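Why Do Crumbs Stick to Your Finger?

Fomness Kids: Quick Science

Toast for breakfast. Crumbs everywhere. You press a finger on one, lift it up, and the crumb comes too. No glue! So what's going on?

Start with your skin. It feels dry but it's got a thin layer of sweat and oil on it, all the time. Your fingertips have loads of tiny sweat holes, called pores. Press down and that bit of damp gets squashed between you and the crumb. Water likes to cling to things. It clings to your skin, it clings to the crumb, and up it goes.

Why not a whole slice then? Too heavy. A crumb weighs next to nothing, so a teeny pull is enough to lift it. A slice of toast has gravity pulling a lot harder. (Jam on the toast is cheating.)

Crumbs are light for another reason. Bread is full of air. When dough sits in a warm spot, the yeast eats sugars in the flour and makes gas, and the gas blows bubbles. Then the oven sets it all hard. Look at a slice close up. Holes! Big ones, little ones, all different colours of brown round the crust.

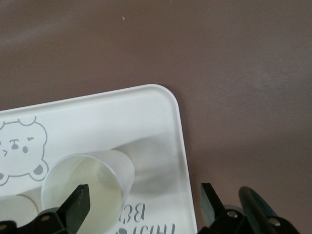

A tiny pale speck on a brown tabletop, near a white plastic tray. Could be a crumb.

Now static. Ever rubbed a balloon on your jumper and stuck it to the wall? Same thing can happen with plastic plates and lunch boxes. Rub the plastic with a dry cloth and it picks up an electric charge. Light bits jump on to it and wont shake off. Works best when the air is dry, so a rainy day is a bad day to try.

Try it yourself

You need: dry toast, a plate, a plastic ruler, a wooly sock.

Make 15 small crumbs on the plate. Press with a dry finger and see how many come up. Wipe the finger, dip it in water, shake off the drips, have another go. Then rub the ruler hard on the sock and hold it just over the crumbs. Dont touch! Do each test 3 times and write it down.

Dagim Hadgu tried it in October and got 19 crumbs on one wet thumb. Very small crumbs, he says. Beat that.

Who eats the leftovers?

Ants, mostly. One ant finds a crumb, heads home and leaves a smelly trail along the way. Its nestmates follow the smell. More ants, stronger smell, even more ants. Wipe the bench with soapy water and the trail gets washed away.

Words to know
Pore: a tiny hole in your skin
Yeast: a living thing, too small to see one by one, that makes bread rise
Static: electric charge that builds up on something

Written by Mahlet Demissie. Next time: why does cheese go stringy?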